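Housekeeping and Room Care
Unit 7: Dry Cleanup of Tables and Work Surfaces

Instructor: Marta Shevchuk
Reading before class: Sitham course packet, pages 59 to 70

What this unit covers

Last unit dealt with floors. This one deals with tables, desks and counters, and with getting dry litter off them before any cloth or spray comes out. Dry litter means paper scraps, crumbs, eraser dust, pencil shavings, staples and so on. Spills and sticky residue are in Unit 8.

Most of the complaints we collected at the Barlow building last July were about tables that had been wiped but not cleared first. Crumbs had been pushed into the seams and along the edges, and the finish had fine scratches where grit was dragged under a cloth.

Order of work

Clear the items that belong to people and put them to one side, together. Pick up large litter by hand or with a pan. Sweep the small litter. Wipe last. On a long table, finish one end before moving to the other.

Keep table tools separate from floor tools. A broom that has been on a carpet or in a hallway does not go on a table, even after a shake. At Barlow the table sets hang on the left side of the closet and the floor sets on the right.
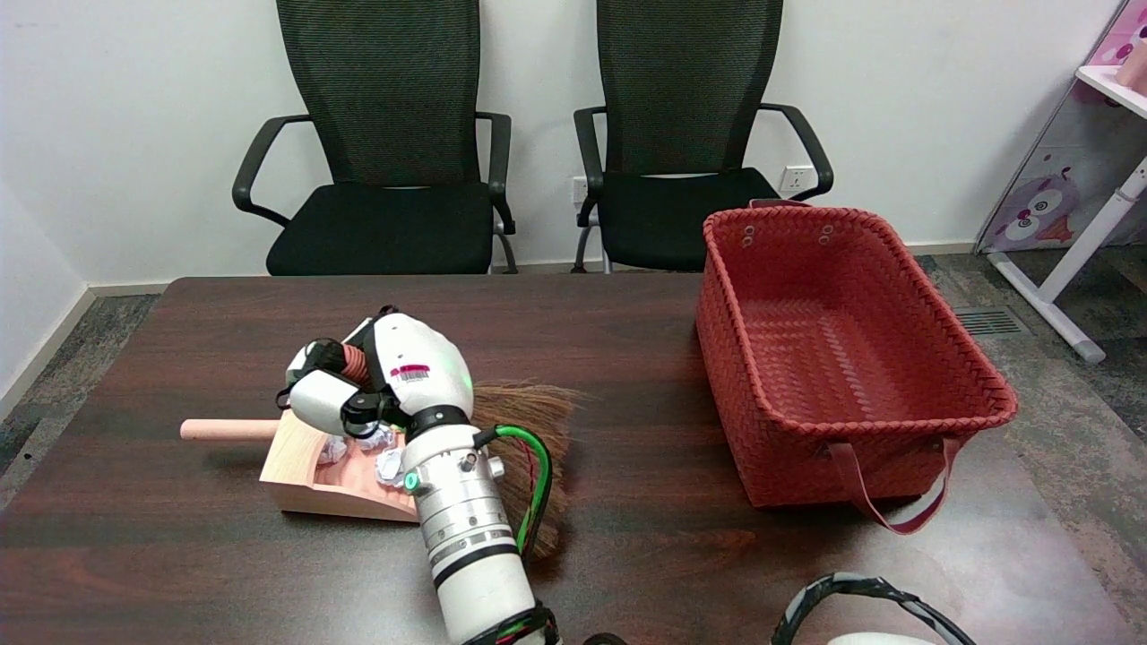
Choosing a pan and brush depends on the surface first and the litter second. Metal pans are fine on steel counters and a poor choice on polished wood, where the front lip can leave a line. A wooden dustpan is easier on a glossy tabletop, and its wide scoop takes bulky pieces such as crumpled paper balls without much trouble. Three of them fit in one pan. Straw bristles are good for paper and coarse crumbs. Once they get loose and frayed they start to shed, and then you are sweeping up pieces of your own broom. Check the bristles before you start and swap the broom if strands come away in your fingers.

Using the pan

Set the lip flat on the surface and hold it still. Bring the litter to the pan with short strokes. If a fine line of dust stays in front of the lip, move the pan back an inch and sweep again. Do not blow it off the table – it goes onto the chairs and the floor and you clean it twice.

Carry a full pan level. Light paper slides out easily when the pan is tipped toward the front.

Baskets and bins

Woven baskets are for holding things you have cleared off a table, such as cables, cups and notebooks. They are not for loose sweepings. Dust and crumbs work into the weave and are hard to get out. Sweepings go into a lined bin. The larger lined bins from Onyshchenko hold up to 260 cups of dry waste and should be changed at the end of the shift whether full or not.

Terms to know

Lip: the front edge of the pan.
Shedding: bristles coming loose during use.
Dry pass: all clearing and sweeping done before wiping.

For next time

Do one dry pass on a table at home or at work and write half a page on it. Note the surface, the tools and what was left behind after the first sweep. Bring the page to the Gruvero room.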